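Kubo wallet enrollment fault

The Kubo wallet enrollment fault was a software error in the Kubo mobile payments app that opened wallet accounts for people who had only asked for a balance check. It affected customers of two regional banks, Albridge and Brorstead. Sometimes called the "silent sign-up" in forum posts from the time. No money was reported stolen but the fault led to a change in how the app asks for consent.

Background

Kubo started as a balance viewer. Users linked a bank account, saw the balance, got an alert when it ran low. Payments came later, as a separate wallet which had to be switched on by hand. Wallet users could send money to any phone number in the directory, up to 200 a day, and had to agree to a second set of terms first.

Albridge joined first, Brorstead after. Both banks matched customers to accounts by phone number, with a text message sent out to confirm the number belonged to the right person. The text did two jobs: it confirmed the number and, if a flag was set, it enrolled the user in the wallet.

The fault

Version 5 of the app shipped with the flag set by default. Anyone who updated and opened the balance screen triggered the confirmation text in the background. Bank systems read it as a request to enroll. Customers then got a message welcoming them to a service they hadn't asked for, and many took it for a scam.

A count published by Kubo on 23 Oct 2023 put the number of wallets opened in error at 1,335. Of these, 99 belonged to people who had already closed there bank account, a detail that drew more complaints than the rest. Kubo closed all of the wallets and removed the numbers from its directory. 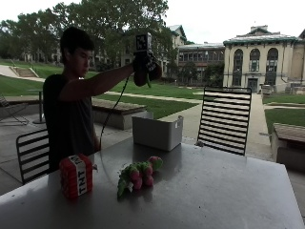 Consent in phone payments is usually split into steps. Device first, then number, then account. A step that needs a deliberate act by the user is harder to trigger by mistake, and the simplest kind is a physical one, such as pointing the phone at a printed code. The code itself can be plain: a black-and-white square like the one on top of the device in the man's hand is the general look, though payment codes tend to carry a much finer pattern. Text message steps have no such act when the app sends the text by itself. Critics of the Kubo design made this point early on.

Response

Rekha Kurup, writing on consumer banking, argued that the banks shared the blame, as neither one checked whether a user had seen the second set of terms. Éabha Ó Dálaigh took a different view. Her position was that the banks had acted on a valid request and could not have known it was sent in error. Both agreed the welcome message was badly worded. It gave no way to decline.

Albridge paused new enrollments for a time. Brorstead did not, but added a reply code so that customers could cancel by text.

Later changes

The following May a new version split the text into two, one to confirm the number and one to enroll. The second is only sent after the user types a short code shown on screen. The wallet flag was removed altogether. Closed accounts are now checked before any messsage goes out.

See also

Brunau (payment directory)
Phone number matching
Default settings in banking apps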